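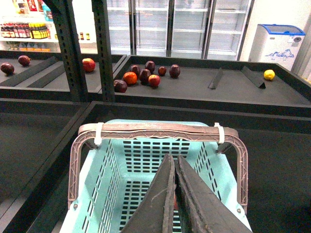
Santino Bustos reckons a wheeled trolley is wasted on anyone who lives within ten minutes of a shop, and he told me so twice before I had even ordered the thing. A hand basket and two cloth bags had done him for years, and he didn't see what the Nunum would add apart from something to trip over in the hall.

I bought it anyway. I live up the hill in Sivbridge and the walk home with potatoes had started to hurt my shoulder.

3 min read

The Nunum is a folding two-wheeled trolley with a removable bag. It cost me £41 with delivery. It arrived flat, and putting it together meant pushing on the wheels and clipping the bag to the bar. The instructions are a single sheet with drawings and no words.

Folded, it is 96 cm tall, so it didn't fit in the cupboard under my stairs. It lives behind the front door. Opening it takes one hand once you know to press the catch down first and then pull.

On pavement it rolls well and stays fairly quiet. On the cobbles by the church it rattles, and anything in glass needs wrapping. Kerbs are fine going up backwards. Steps are hard work with a full load, and I'd want bigger wheels if I had more than the four at my gate.

The bag is the weak part. The lining started to come away at one corner in the second month. I wrote to the shop and Sølve Eide replied the next day and sent a new bag without asking for the old one back. The new one has held up so far. It wipes clean, but the drawstring is too short to close over a loaf.

I also tried my sister's Mansilla, which has three wheels on each side and costs a good deal more. It is better on stairs and much heavier to lift on to a bus. I would not swap.

Four stars. One off for the lining.

Shares 156 | Comments 3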